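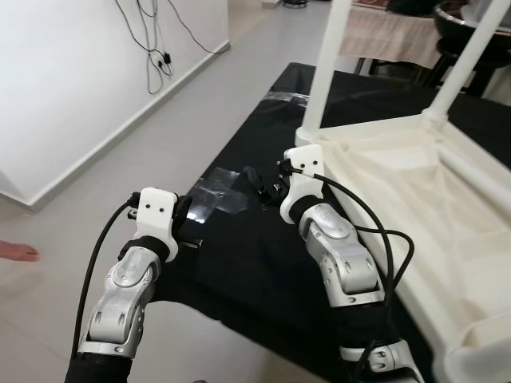

6. When a leg goes in crooked (cross-threading and grip faults)

I wrote this section after a bad week in February, when the stool job stopped on me over and over and I blamed everything except the thing that was wrong. If you're running the Retance two-arm set on the stool assembly job, please read it before you start fiddling with the software. I didn't, and I lost two afternoons to it!

What you'll notice first is fault 12 on the Ravar controller. It means the gripper wanted to turn further than the leg would let it. Nine times out of ten the thread has gone in at an angle, and if you just press Resume the arm will carry on pushing (ask me how I know).

CAUTION: Don't reach between the arms while the fault is showing. The motors are still live and the fingers can close without warning. Press the stop button first and keep a hand near it.

6.1 Making it safe

1. Press the stop button and wait 30 seconds for the joints to settle.
2. Support the leg with one hand before you open the gripper. A leg that's only half in will tip over.
3. Open the gripper from the pendant, never by prising the fingers apart. Ctibor Urban tried that with a screwdriver and we had to order new finger pads.
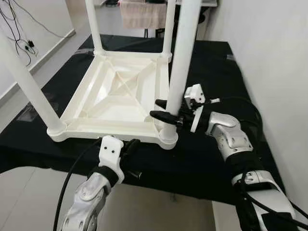

Fig. 6a. One gripper at the near edge of the seat, the other round a leg just above its socket.

6.2 Checking the fingers

Dirty fingers were my real trouble. Bits of fluff and plastic dust get into the surface, the leg slips a touch as the wrist turns, and by the time it meets the socket it's leaning.

4. Close the empty gripper and look down the seam where the two fingers meet. Any fraying along the inner edge wants watching, and if it catches on a fingernail, change the pad.
5. Wipe both fingers with a barely damp cloth. No solvents, they make the pads go shiny and then nothing grips. 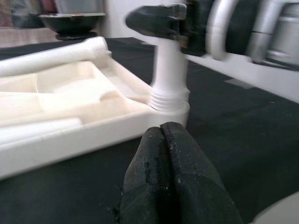 6. Brush out the sockets as well, and run a thumb round the thread on each leg. I found a burr on one that had been causing grief for days, and I'd put it back in the pile twice.

Note: if a leg has been forced, bin it. Ľubica Danko keeps a bag of spares in the Hisero cupboard, so there's no need to be brave about it.

6.3 Trying again

7. Set the grip to 125 on the pendant. It's higher than the Oravec booklet tells you, but I've found the lower setting lets the leg creep.
8. Let the arm pick up a leg and hold it still. Check that it stands upright between the fingers, from the front and from the side.

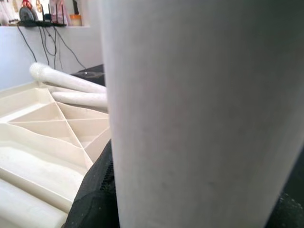 Fig. 6b. Close view of a white cylinder between the two fingers, with the ribbed tray to the left.

9. Run the turn at slow speed, with your hand by the stop button. If the fault comes back on the same socket, try a different leg there before you touch any settings.
10. Write the socket and the fault number in the log, even if it cleared by itself.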